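2 min read

Trelow would like you to buy a new computer. Its latest mailing to members says any desktop older than five years is "at the end of its useful life", and offers £52 off a replacement. I have my doubts. The firm sells replacements.

The Brorside repair evening charges £12 to look a machine over, and a bigger drive and a good clean are often all an old desktop needs.

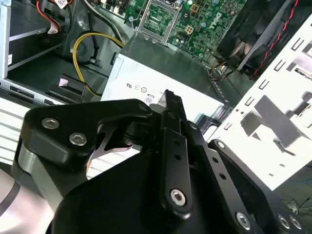
Is an old desktop worth mending?

Usually, if the fault is a single part and the bill stays well under the £315 Trelow wants for its cheapest model.

Trelow also promises to recycle whatever you hand in. I asked where it goes and was sent a leaflet with a leaf on it. Until there is a proper answer I would hang on to mine, and take the "18 months of free support" with a pinch of salt too. Read the small print on page two.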